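Bardale Opens Flood Forecasting Challenge

The Bardale Institute will award prizes to three teams that can improve river flood warnings using 17 years of gauge records. Radoslava Rusnák, who directs the program, said entries will be judged on lead time and on false alarms. "A warning that comes too often is soon ignored," she said.
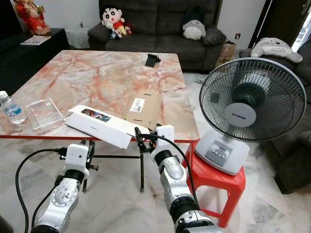

A square table with a marble-patterned top and red trim.

The archive was prepared by Vilém Brabec. He said that 36 stations are included – seven of them on the upper Vlček, where records are incomplete. "We left the gaps as they were," Mr. Brabec said. "Teams will have to deal with them."

Software must be submitted by 22nd December.

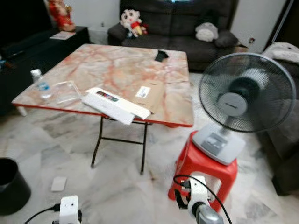 Eligibility and Review

Students may enter, Ms. Rusnák confirmed, provided that one adult signs for the team. Code remains the property of its authors. "We ask only for a license to test it," she said. Field trials are planned for May.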